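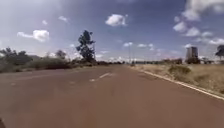 Home | Build It | Ask a Grown-Up | Puzzles | Back Issues

Print this page | E-mail this page

How to Teach a Small Car to Stay on the Road

by Youssra Slaoui

Last August, Latifa Kabbaj and I built a robot car in our shared workshop. Its name is Shawky. It is the size of a shoebox, it drives itself, and for the first week it drove itself into the broom closet.

You would think a road is easy. You have been looking at roads all your life. There's the gray or brown part you drive on, there's the grass, and there's a dashed line down the middle so that people don't argue. Shawky knows none of this. Shawky has a camera at the height of your ankle and a computer about as clever as a toaster with homework.

What does a robot see?

To Shawky, a picture is a big grid of numbers. Each number says how bright one tiny square is. White paint gets a high number. Dark bushes get a low one. So the first job is to hunt for places where the numbers jump from low to high, because that might be the edge of a painted line.

Might be. Clouds are white too. Our first program found a lovely big cloud and steered toward it with great confidence.

We fixed that by telling Shawky to ignore the top half of every picture. The sky is very nice, but you can't drive on it.

Why do the lines lean?

Stand in the middle of a long, straight hallway and look at the floor. The two walls seem to squeeze together far away. The place where they would meet is called the vanishing point. Roads do the same thing, and this is handy. If Shawky finds the center line on its left and the edge line on its right, it can work out where they would meet, and aim there.

Worn paint is a nuisance. A dashed line already has gaps in it, and old dashes have gaps inside the dashes. Shawky has to guess that the line keeps going. You do this too, when you read a sign with a letter missing.

Practice, practice, broom closet

We showed the program 2,000 pictures of roads. Latifa marked the lines on most of them by hand, and she would like you to know that. Then we laid white tape on the workshop floor and let Shawky go. On try number 17 it made it all the way to the far wall. It didn't stop at the wall, as we hadn't gotten to that part yet.

Try it yourself

You need two friends and a strip of tape on the floor. One friend is the robot and looks only at the floor just ahead, through a cardboard tube. The second friend walks beside the robot and keeps chairs out of the way. You stand behind and give orders, but you may say only "left," "right," and "stop."

Go slowly. Say "stop" sooner than you think you need to.

Print this page | E-mail this page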